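Schubladenboxen: was ich von den üblichen Tipps halte

Backpulver in jede Schublade, heißt es, dann rieche nichts mehr. Ich habe es im Januar probiert und merke keinen Unterschied. Auch die Filzstreifen von Evum für 12 Euro kann man sich sparen. Klemmt eine Schublade, ist sie meistens zu voll.

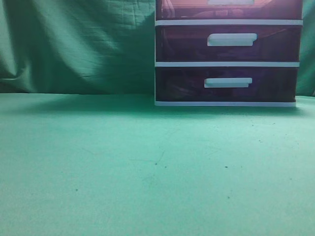 Bleibt das Beschriften. Etiketten lösen sich bei mir nach knapp 30 Tagen, Kreppband hält länger und kostet fast nichts. Und Silikonspray? Erst mal auswischen, mit Spülmittel und einem alten Lappen.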